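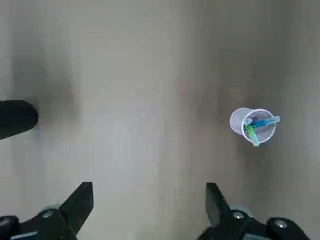
A clear plastic cup on its side, with a pale green stick reaching past the rim.

Posted in May by Keir Menzies

Readers of this journal will be aware that the household moved to Lundcombe in the spring, and that the study was the last room to be put in order. The matter of the desk has now been addressed. I set out below the arrangements adopted, as several correspondents have asked how small articles are to be kept on a work surface without the surface disappearing beneath them.

The first principle is that the desk is to be cleared in full at the close of each working day. It was previously my practice to leave out whatever would be wanted the next morning, and the result was a layer of receipts, pen caps and unanswered post which remained in place from one season to the next. Articles are now returned to the shelf at 6 p.m., whether or not the work is finished.

The second concerns containers. I had used a stoneware jar from Lollier for many years and remain fond of it, but it is heavy, it is opaque, and its contents were known only to those prepared to tip them out. Clear plastic cups have been adopted in its place. One can see from across the room what a cup holds, and a sleeve of them from the Millberg stores cost less than the postage on a replacement jar.

The cups have one fault, and it should be recorded. They weigh very little. A cup holding a few long, light items is inclined to fall if a sleeve catches it, and when it falls the contents slide towards the mouth. Three remedies have been considered:

A layer of dried beans in the base. This was effective, but the beans found their way into the printer.

A shallow tray to hold the cups upright. This is the method at present in use on the shelf.

Fewer long items in each cup. My wife favours this course, and it has merit.

As to the surface itself, a plain beige-grey top has proved satisfactory, though it shows every mark. It is wiped with a damp cloth and dried at once. I would advise against scented polish, which left a film on the previous desk — and on the cuffs of two shirts.

The drawers will be the subject of a separate entry. They contain, at present, 13 rulers and the instructions for a kettle we no longer own.

Comments

Châu: I have used jam jars for the same purpose and find they stay put. Have you tried them? The labels are a nuisance to remove but an overnight soak does it.

Keir Menzies: Thank you for the suggestion. Jam jars were considered and are reserved in this household for jam.

Pencilcase370: Beans in the printer! We used clean gravel from the fish shop. Much better behaved.

M. in Millberg: Please do write about the drawers. Mine will not close.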